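About Rowbotham Home Laundry School

Rowbotham teaches people how to wash, fold and put away household laundry in the home they have. We began in May with one evening class in a rented room above the Wirdale post office. We now run short courses in Wirdale and home sessions in the towns nearby. The school is owned and managed by Darren Garside, who spent his working life in hotel laundries before he started teaching.

Our students include young people in a first apartment, parents, people recovering from an injury and anyone who has a pile on the chair that never goes down. No experience is needed and no special equipment has to be bought.

What we teach

The basic course is called Ceria. It has 4 sessions and covers sorting, washing, folding and storage. Most of the time is spent on folding, as this is where most households fall behind.
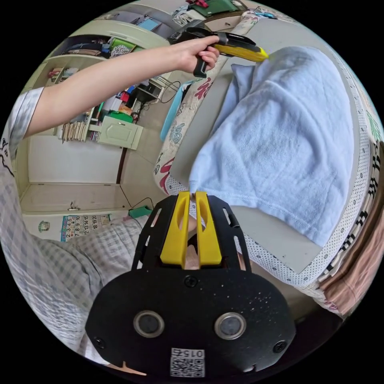

Towels come first in the Ceria course. They are big, they have straight edges, and mistakes are easy to see and fix. Few of our students have a proper folding table, so we teach with whatever flat surface the home offers. A seat cushion will do, even for a large terry towel like the light blue one with the creases still in it. Spread the towel, smooth it from the middle toward the edges, and bring the long sides together before making the first short fold. If a corner hangs over the side, pull it back up before you go on.

After towels we move on to T-shirts, then to sweatshirts and hoodies. Heavy items are folded to the same width as light ones so that they can share a shelf. We ask students to keep a stack low enough to lift with both hands. A mixed stack is fine for carrying from one room to the next, and it gets split up at the shelf.
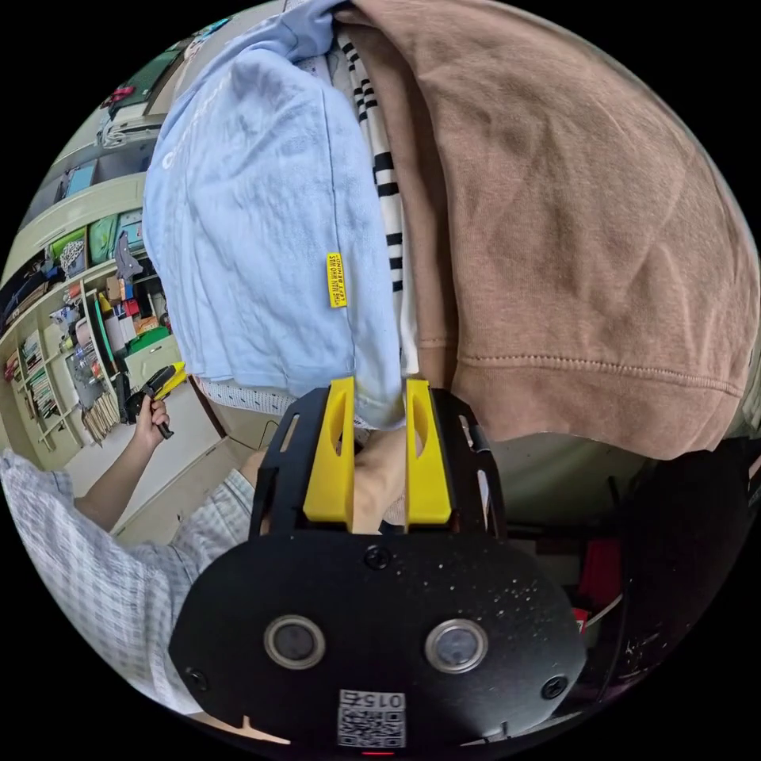 Home sessions

The second course, Pluvska, takes place in the student's own home. An instructor comes for one visit, looks at where the clean laundry lands and where it is supposed to go, and works through a full load with the household. We don't bring bins or organizers to sell. Anything we suggest can be done with the baskets and shelves already there.

Socks get their own half hour. Empty the basket onto the bed, pull out every sock, and lay them all in one direction with the cuffs on the same side. Bands and lettering at the cuff help with matching, so leave them facing up. Singles go into a small bag and wait for the next load.

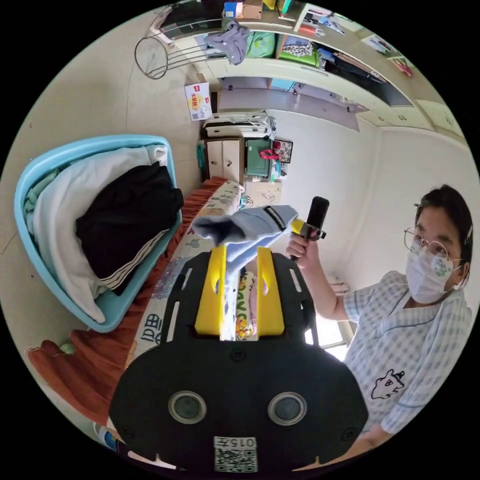
A light blue sock with a lettered cuff, out of the basket and ready for matching.

Sheets, duvet covers and other large pieces are taught at the end of the visit. Two people make this easier, but we also show a method for one.

Small rooms

Many of the homes we visit have one bedroom that also serves as the laundry room, the closet and the office. We have put together a separate handout for these rooms, and it is included in the price of either course.

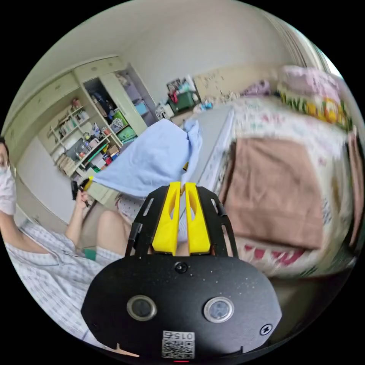
Storage is planned before anything is folded. We measure the shelf first and fold to fit it. In a small bedroom with a built-in wardrobe, the open shelves tend to fill up with bottles, jars and cups, so we set aside one section for cloth and leave the rest alone. The towel can be held up by its corners and folded in the air when there is no clear surface. This takes some practice, and students usually get it by the second or third try.

Class size and fees

Classes in Wirdale are limited to 5 students. The Ceria course costs $216 and a Pluvska home visit costs $300. Payment is due at booking. Sessions can be moved once without a fee if we hear from you the day before.

Contact

Bookings are taken by phone or through the form on our contact page. Darren answers most messages himself in the evening.

Page last updated February 18, 2024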